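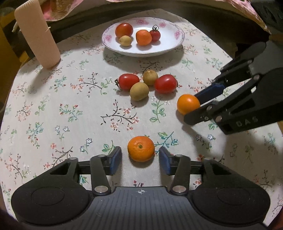

Sorting fruit at a table with two hand-held grippers. The left gripper is open on either side of a mandarin orange.

The Janura Institute has begun a program in which people teach household tasks to robots by carrying out the work themselves with hand-held grippers, the institute announced in November. The program is run jointly with the engineering firm Agbenyega and will continue for 13 months at the institute's Brurerbridge site and in private homes nearby.

Participants hold one gripper in each hand and perform ordinary tasks such as clearing a table, folding small cloths and moving fruit to a plate. A camera on each tool records what the fingers are doing from close range. The recordings are then used to train the software that controls a pair of robot arms fitted with fingers of the same shape.

"A person who has set a table all their life knows a great deal that is very hard to write down as instructions," said Po-yen Poon, who leads the program. "With the gripper in hand, they can simply do the task, and we keep a record of how it was done."

The institute plans to gather 2000 demonstrations in the first stage of the work. Each covers a single task from start to finish and is checked by a member of staff before it is accepted. Demonstrations in which an item is dropped are kept in a separate set, as are those in which the participant pauses to correct a grip. Researchers intend to study both groups when they examine how a robot might recover from its own mistakes.

Fruit and vegetables were chosen for the opening stage on account of their range of size and firmness. A cherry tomato must be held lightly and in a fairly exact place, while a mandarin allows a wider grip and more pressure. Kiwi fruit adds a rougher skin. Participants are asked to work at their normal pace and are given no set order in which to pick up the items.

The second stage will compare the hand-held method with remote control. In that part of the study, an operator seated in a separate room will guide the robot arms through the same tasks using a control system named Dadska, developed by Agbenyega. The operator watches through cameras mounted near the arms and moves two handles, which the arms follow. The two methods will be judged on the time needed to collect each demonstration and on how well a robot performs after being trained on the results.

According to Poon, remote control has the advantage that every movement recorded is one the robot is able to make. The hand-held tools are easier to carry into a home and require less training for the person using them. A participant may, however, turn the wrist or reach in a way that the arms cannot copy, and such recordings must be adjusted or set aside.

"We expect that each method will suit certain tasks," Poon said. "The purpose of the comparison is to give other groups a sound basis for choosing between them."

Early work was limited to seven households. The institute will now extend the program to about 100, with preference given to homes that differ in furniture, lighting and table coverings. Patterned cloths and dim rooms are of particular interest, as software trained only in a laboratory often performs poorly when the surroundings change.

Participants receive a short period of instruction in the use of the grippers and may withdraw at any time. Recording is limited to the area in which the task is performed, and any material that shows a person's face or private papers is removed before the recordings are stored. Households may ask to review their recordings before these are added to the collection.

The institute will publish its findings at the end of the second stage. A part of the collection will also be made available to universities and other research bodies on request, under terms to be set out by the institute and Agbenyega.

Residents of Brurerbridge who wish to take part may apply through the institute's front office, which is open until 4:30 p.m. Applicants must be adults and must have a table or counter at which two people can work. No experience with robots is required.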